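The Case for the Single Bowl

Shared kitchens are usually judged by their stoves and refrigerators. The sink receives attention only when it is blocked. In the view of this writer, that order of priority should be reversed, and the current revision of the Ornorgate housing guidelines offers a suitable occasion to do so.

The present guidelines date from 2000 and recommend a divided sink in every kitchen serving more than two households. The reasoning at that time was sound enough. One side was to hold wash water and the other rinse water, and residents were expected to fill both. Few residents now wash in this manner. They run the tap, wash a cup or a spoon, and leave. Under such habits a divided sink provides two spaces, neither of which will accept a roasting pan.

When the Gillard building was refitted, the divided sinks on seven floors were replaced with single square bowls. Mpho Tshabalala, who supervised the work, recorded some 80 comments from residents during the first November. Most concerned the height of the faucet, which was generally liked. Complaints about the loss of the second bowl were rare and came chiefly from the Shezi wing, where several residents cook together in the evening and had used the spare side for draining greens. Their objection deserves a proper answer, and a rack set on the counter is only a partial one.
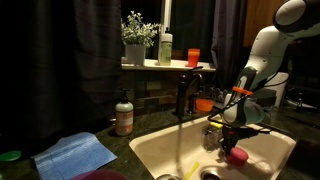
There remains the question of what should be kept beside the bowl. The guidelines say nothing on this point, and the omission has been costly. A soap dispenser, a scrubber and a cloth are the whole equipment of ordinary dishwashing. Where the building supplies them, they are used. Where it does not, each household brings its own, and the counter soon holds more bottles than dishes. The Rultow annex attempted to solve the problem with a notice. It would have done better to buy soap.

A pale basin is also to be preferred, although it marks more readily than steel. Residue shows against a light surface, and residents tend to rinse what they can see. Dark counters have the opposite character and should be wiped on a fixed schedule -- after the evening meal at the latest.

The revised text should therefore name the single bowl as the standard fitting and permit the divided sink on request.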